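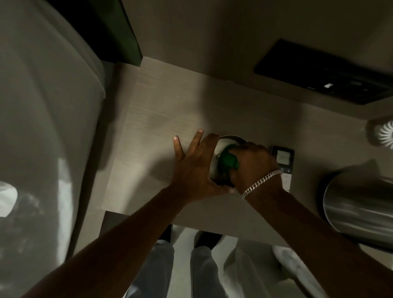 Two hands and a round metal container on a kitchen worktop.

The case against the subscription pantry

May 11, 2018

A leaflet came through my door last month from a firm called Flelo, which would like to send me rice. Also lentils, olive oil, washing powder and a rotating selection of crackers. I would pay a fixed sum each month and never, the leaflet promised, have to think about the shopping again.

I have been trying to work out who is so worn down by thinking about rice.

Flelo is only the newest of them. Kader has been at it for a couple of years and Zolteck, which used to sell printer ink, now does coffee and cat food by the box. They all make the same claim, that the weekly shop is a burden and that somebody should lift it from us for a modest fee. I signed up to Kader in October to see whether I was being unfair. I lasted 3 months.

The boxes did arrive, I will give them that. But a household doesn't eat to a timetable. We had friends to stay and ran out of pasta in a fortnight, so I went to the shop and bought pasta. Then we were away, and came back to a second lot of everything on the step. By Christmas I had over 400 tea bags, and I mostly drink coffee. You can alter your order, of course. You have to do it 90 hours before dispatch, through an account page that hides the button under "Lifestyle preferences". I spent longer managing the box than I ever spent in the tea aisle.

The firms will say I was a poor customer, and that a better organised person would have set it up properly. Perhaps so. A better organised person also has a list on the fridge and doesn't need the service.

Then there is the price. Kader's advertising says members save on every item, and it may be true item by item. What I noticed was that I had stopped looking. When oil went up in the shops I saw it and bought the smaller bottle. When it went up in the box, I found out from my bank statement, and I suspect the people who run these businesses are well aware of the difference.

I am told this is all very good for the elderly and for people who can't easily get out. Some of it surely is, and a weekly delivery you choose yourself has been a help to plenty of people for years. My quarrel is with the kind that chooses for you and calls it freedom.

Meanwhile the shop at the end of my road, Kaewmanee, sells loose rice from a bin and will let you have as little as you like. The owner knows which of the pickles are too hot for me and sells them to me anyway. There were 2 shops like it on this stretch when I moved in. The other is a phone repair place now.

I cancelled Kader in January. The website asked me to pick a reason from a menu, and none of them was "I have enough tea".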